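How to Read a Junior Mining Company's Drill Results

Companies exploring for gold and base metals publish drill results in a fairly standard form. The tables can look forbidding to a new shareholder, but most of them can be understood with a little patience and a calculator. This guide sets out the order in which we suggest they be read. It is general information and should not be taken as advice to buy or sell any security.

Step 1. Find the full table

The headline of a news release normally quotes the best interval of the whole programme. Scroll past it to the complete table, which should list every hole for which assays have been received. Note any hole that was drilled but does not appear. Results may still be at the laboratory, or the hole may have been abandoned, and the text should say which.

Step 2. Read the columns

Each row will usually give a hole number, a "from" depth, a "to" depth, an interval length and a grade. Subtract "from" from "to" and check that the answer matches the stated length. Gold is commonly reported in grams per tonne and copper as a percentage. Depths are measured along the hole, so an intercept at 300 metres in an angled hole lies closer to surface than the figure suggests.

Step 3. Look for "including"

A long interval is often followed by a shorter, richer one marked "including". Suppose the fictional-sounding but common case of 20 metres at 2 grams per tonne, including 1 metre at 31 grams. Multiply length by grade for each: 40 for the whole, 31 for the single metre. The remaining 19 metres share 9 between them, an average below half a gram. Most of the metal is in one narrow band -- the longer interval has been carried by it.
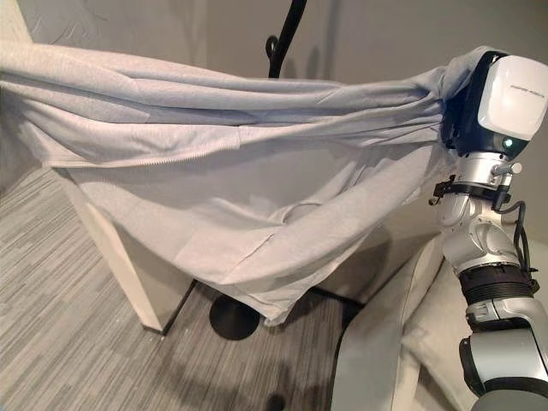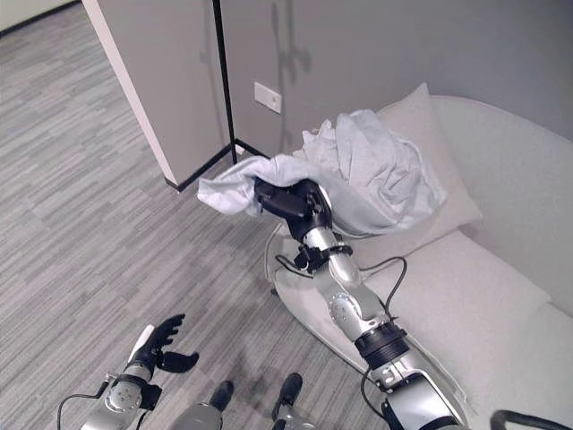
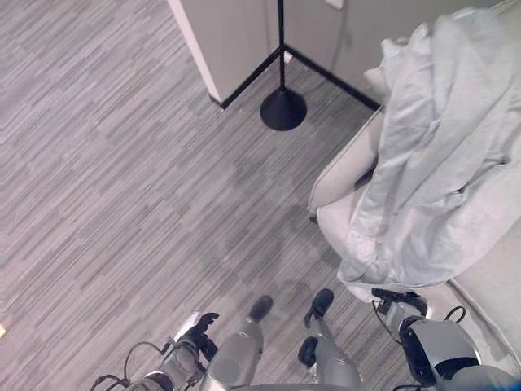
Is the interval length the same as the thickness of the deposit?
The two are equal only where the hole passes through the zone at a right angle. In all other cases the true width is smaller. Look for a "true width" column or a note beneath the table. Where the company states that true width is not yet known, treat the reported length as a maximum.

Step 4. Place the holes on a map

Open the plan map and at least one cross-section. Holes spaced 200 metres apart tell a different story from holes drilled close beside an old intercept. At the Grurnutach property, used in our evening course, a reader who plots the collars will see that the four best holes all start from the same drill pad. They confirm one zone and say little about the ground to the north.

Step 5. Check the sampling notes

Near the end of the release there should be a paragraph on quality control. It should name the laboratory, describe the assay method and state whether blanks and standards were inserted. It should also name the qualified person who approved the technical content. Check whether high values have been capped, and what cut-off grade was applied when intervals were calculated.

Step 6. Compare with earlier releases

Keep a simple spreadsheet with one row per hole. Record the date of release, the depth, the length, the grade and the true width if given. The Latuheru worksheet supplied with this guide has space for up to 100 holes. Programmes reported in several batches are much easier to judge when the weaker holes are kept beside the stronger ones.

Prepared by Endang Pangaribuan for the Rimonel Investor Education Service. Revised Dec 4, 2018.

Comments (3)

Corebox
The subtraction in Step 3 was useful. I went back over an old release from April and found the same pattern in two of the five holes.

M. Hallam
Could you add something on silver equivalents? The company I follow reports nothing else and I cannot tell which prices they have used.

Endang Pangaribuan
M. Hallam -- the metal prices and recoveries should be given in a footnote to the table. If they are missing, write to the company's investor contact. We will cover equivalents in a separate guide.

Contact us | Copyright Rimonel Investor Education Service | Back to top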